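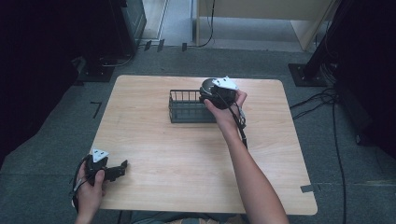 The Belus hand set is how people at a workplace show a machine the job they already know. You sit at your own table, take one gripper in each hand, and do the task the way you always do it. The person who sorts the returns or packs the trays is the one doing the teaching, and we love that part. A first task can be as plain as a small wire basket on a table: reach in with the right, keep the left open and ready near the edge, pick the basket up, set it down, do it again. Each gripper carries a white triangular marker plate on top, so the system can follow where the hand is and how it's turned, and a cable runs back past the wrist.

What comes in the set

Two black hand-held grippers, left and right
Marker plates, already mounted
Cables
Floor tape for marking the table position
Belus desk software, one license per site
Printed task cards (21 starter tasks, blank cards at the back)

What it changes on the floor

We make the set at Tulurcombe, and the first place outside our own building to use it every day was the Trurkier parts depot, starting in March. Trurkier had automated before. The old way meant an outside engineer writing every motion, a long wait, and then a cell that did one thing well until the bins changed size. Now the kitting crew records a new task themselves in a morning, and when the bins change they sit down and record it again!

Comfort Aryee runs the kitting line there. She told us the biggest surprise was the arguments - good ones - over whose way of loading a basket was best. Two people with years on the same bench had never compared notes. They ended up recording both ways, and the night shift now uses a mix.

The lifting and the endless repeats have mostly gone to the cell. The crew spends more of the day on odd orders, checks and recording. Four people have moved up to a trainer grade that didn't exist last year, and it comes with a raise. Pay grades are the customer's business, of course, but we bring it up with every new site. Recording is skilled work and should be treated that way.

Getting going

Tape out the table position first and leave the tape down. Route the cables along the inside of the forearm and check that you can reach the far side of the table without a tug. Hold the handle with your fingers wrapped and your thumb along the body. Work at your normal speed, or a touch slower for the first few tries.

A simple pick-and-place task usually needs 60 good repeats. Take a break every 15 minutes. The grippers are light but your forearms will notice, especially in the first week. If you fumble one, keep going and flag it in the software afterward.

Sizes and fit

Standard handles suit most adult hands. A narrow handle is available at no extra cost - please ask for it, several of our own staff prefer it. The set works seated or standing. Gloves are fine if they're thin.

Works with

Yazzie bench cells, all current models. Older Yazzie cells need the adapter box, sold separately.

Questions about fit, training days or trying a set at your site go to Dalia Lahlou on the Tulurcombe support desk. She can usually get a loan set out to you the same week.

Page updated Thu 5 September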